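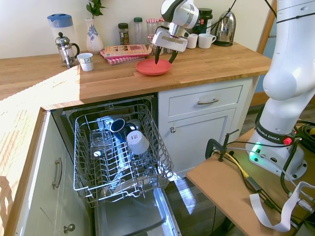
So I finally did the thing I'd been putting off since before the holidays, and went to the long-service dinner at my old office. I say old office, but I only left in the fall, and my replacement still texts me to ask where the spare toner is (second shelf, behind the binders, always has been). They give you the dinner if you made it to fifteen years, and I made it to fifteen years and two months, so there I was on the list between a man from Shipping and a woman I'm fairly sure I'd never laid eyes on.

I nearly didn't go. My sister said I'd regret it and my knees said I wouldn't. It was on a Thursday, for one thing, and it was being held all the way over in Jimstead, 94 miles each way, at a hotel next to the convention center. We used to have these things in the cafeteria! Sheet cake and a card. But since the merger everything has to be for both halves of the company at once, and I suppose Jimstead is what you get if you fold the map in the middle.

They'd arranged a room rate and I booked it, then I unbooked it when the car needed the new alternator, then I booked it again at the higher price because I looked at the forecast for February roads after dark and lost my nerve. Don't ask me what I paid in the end. I've told my sister a different number.

The drive was fine. I left at noon and stopped in Drisar for a sandwich at the place by the feed store, which has changed hands and now puts sprouts on everything. I picked mine out and made a small nest of them on the napkin. Then it was just gray fields and the radio going in and out until the highway split, and I took the wrong side of the split, and had a nice unplanned look at the Jimstead rail yard.

The hotel was enormous. I had room 358, and the hallway carpet had a pattern that made me feel like I was walking slightly uphill. I changed into the navy dress, then into the pants, then back into the navy dress with a cardigan over it because somebody had the air conditioning on. In February!

Chunhua Kong was the first face I knew, thank goodness. She was standing by the coat check with two name tags on, hers and mine, because she'd seen mine on the table and was afraid I wouldn't show up and somebody would throw it away. We sat next to each other for nine years in Accounts and I don't think we ever had one cross word, apart from the business with the window. She's still there. She says they've gone over to a new program for the expenses called Utano and it logs you out if you stop typing long enough to find a receipt. She's got a year and a half to go and she's counting it in pay periods.

There were more than 500 people in that ballroom. I'd pictured six tables. We were at the back near the kitchen doors, which suited us fine, since we got our rolls before anyone. Chicken or pasta, and I'd ticked chicken on the form and got pasta, and so had everybody at our table, so we concluded there'd been no chicken to begin with.

Then the speeches. The new regional vice president got up and told us that the company now has 3000 employees across both halves, and that each one of us was a pillar. Chunhua leaned over and whispered that it was a lot of pillars for one roof, and I got a piece of penne stuck in the wrong pipe and had to be thumped by a stranger from Payroll. He was very nice about it. He'd been there twenty-two years and was on his third dinner.

I will say I got a bit wobbly when they read the names. They go quickly, you stand up and there's a clap and you sit down again, but they put the name of your first supervisor up on the screen next to yours, and mine was Costel Radonjić. I hadn't thought about him in ages. He hired me when I'd been out of work seven months and had a gap on my résumé you could drive a truck through. He never asked about it. He asked if I could do long division without a machine, and when I said yes he said nobody else that morning had, and could I start Monday. He retired to be near his daughter and I always meant to write. I got his address from Chunhua, who of course has everyone's address. It's on the fridge now.

The gift was a clock. Everybody gets a clock. It's a decent one, made by Shao, heavy for its size, with my name spelled right, and that's better than my ten-year pin managed. I haven't decided where it goes. It ticks louder than I'd like for the bedroom and I already have a clock on the stove.

We stayed up in the hotel bar until nearly midnight, me and Chunhua and two of the girls from Purchasing (they're both past fifty, but they'll be the girls until I die), going over who left and who should have. I had one glass of wine and then a second one that I hadn't ordered but didn't send back. It was the most I'd laughed since I stopped working, and lying awake up in 358 afterward I did wonder about that a little. I don't miss the work. I've checked, and I don't. I think I miss somebody rolling their eyes at me across a desk at ten in the morning.

Anyway, Chunhua and I have agreed on lunch once a month — halfway, so nobody has to do the whole drive. That makes it Drisar, sprouts and all. I got home just before two the next afternoon, ate toast standing up, and slept through the phone. It was my replacement, about the toner.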